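Bimanual cell, gripper comparison: Vondell fingers vs. stock, plate task
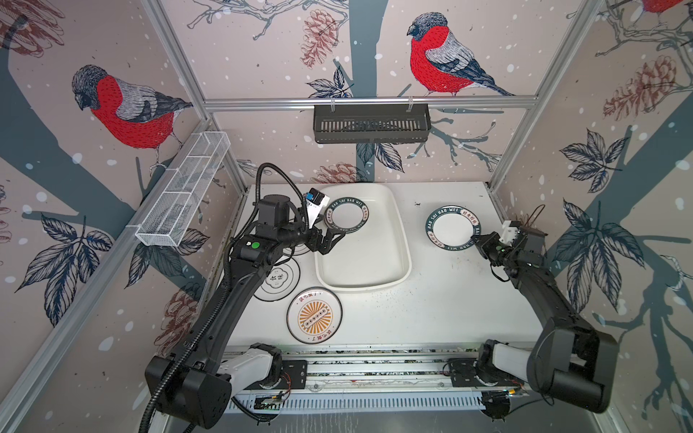 Both arms holding a teal-rim plate upright, tray between them.

25 April 2021

Follow-up to the February trials. Same controller, same Prurnora servo settings, only the fingertips changed between blocks. Stock tips first, then Vondell, then stock again to check for drift.

Task: pick plate by rim, lift, tilt to near vertical, hold 6 s, lower into white tray. 40 trials per block per arm. Force limit left at 483 raw units on both sides. Tried 674 on the left arm for a few cycles and went back – the motor warms up too fast and the hold is no steadier.

Stock tips: usable on the teal-rim plates, but the plate rotates in the grip once the tilt passes 60 degrees or so. Slip is always toward the heavier side of the off-center grasp. Re-centering the grasp point helps more than extra force.

Vondell tips: less rotation. The pad is thicker, so the opening width has to be re-taught or the approach clips the rim. Did this for the left arm, copied the offset to the right, and the right was off by 2 mm. Teach them separately next time.

Wrist camera: rim detection OK on the dark borders. The thin black rim gives broken edges against the white tabletop. Orange sunburst plate not run yet. Mowat detector build was the old one, need to repeat with the current build before blaming the camera.

Conduit on the left arm is still a worry at full forward reach. Check clearance at the wrist before the long run.

To do
Wipe down table, crumbs show up as false contours
Log motor temperature per trial
Ask Nelcombe for the softer pad in the same thickness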